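Two-Arm Work Cells: Purchasing and Budget FAQ

Greletmont Equipment Planning. Maintained by Niamh Corrigan and Lok-yiu Chiang. Last revised July.

Who is this page for?

Site managers and department leads preparing a capital request for a two-arm work cell. Sites replacing a single fixed arm should use the Skosura replacement form instead.

What does the standard package include?

Two arms, two grippers, wrist cameras, a head camera, the controller, mounting hardware and one set of finger pads. It does not include floor protection, work surface coverings, electrical work or freight. These are entered on separate lines of the request.

Do I need both arms?

Price the work first. Small rigid parts can usually be handled by one arm and a fixture. Furniture, long items and anything that must be tilted or turned over during handling should be costed as two-arm work. A single heavy-payload arm is sometimes proposed as an alternative. In the Stustia comparison it needed a larger base, a stiffer floor mounting and a custom end effector, and the saving disappeared.

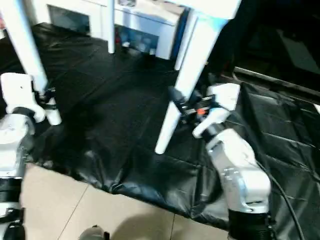 Two-arm handling of a white chair over black plastic sheeting, one leg in each gripper.

How do I budget for floor protection?

Treat it as a consumable. Plastic sheeting is adequate for tile floors but creases and has to be replaced. Our planning allowance is $44 per roll. Rubber matting lasts longer and must be specified with bevelled edges if a mobile base will cross it. Enter matting under fit-out and sheeting under operating supplies. Requests that put both under fit-out are returned.

What payload figure should I use?

Use the rated payload at full reach, less the mass of the gripper. Do not add the ratings of the two arms together. Load sharing is uneven whenever the object is tilted, and either arm may carry most of the weight for part of the movement. Dorian Leblanc reviews payload calculations before a request goes to Finance. Send him the object mass, the grip points and the greatest tilt angle.

Can the same cell handle sheet goods and fabric?

Yes, with the appropriate fingers. Hard metal jaws are suitable for legs, rails and tubes. Thin or flexible material calls for a padded, high-friction finger surface.
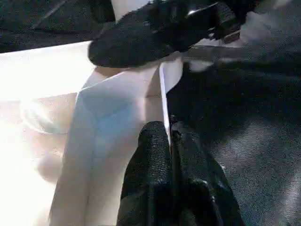 Pads are a wear item and should be costed for the full life of the cell. The allowance for a replacement set is $1,784, covering both grippers and fitting labour. Sites running mixed work should hold 2 sets in stores. Pad colour is not configurable. If a textured covering is used on the work table, include spare covering in the same order.

Are the wrist cameras optional?

They can be deleted from the order, but we advise against it for flexible materials. The head camera's view of a thin edge is often blocked by the grippers themselves. Adding wrist cameras later requires recabling and a second commissioning visit, both charged at the supplier's service rate.

How much space should I allow?

Allow 40 square metres for a cell handling furniture, including the exclusion zone and an operator position. Shelving and storage cabinets must be outside the reach envelope of both arms. Show them on the floor plan, together with any raised edges, rails, doors and floor drains. Cable runs should be drawn in full. A loose cable at floor level will be noted as a defect at the site inspection.

Should I lease or purchase?

Lease if the work is expected to change within the depreciation period. Purchase if the fixtures are specific to one product line. The Lewis site leased its first cell and purchased the second, and Colm Duggan can supply both cost sheets on request. Leased units must be returned with original fingers fitted, so label and store them.

What is the most common reason for a returned request?

Missing operating costs. The form will accept a capital figure on its own, but Finance will not. Include consumables, software maintenance, calibration and operator training.

Is a trial available before I commit?

Yes. Bring your own objects, including worn or damaged samples if these occur in normal work. Trial bookings are made through Mekdes Gudeta. Travel is charged to the requesting site's cost centre.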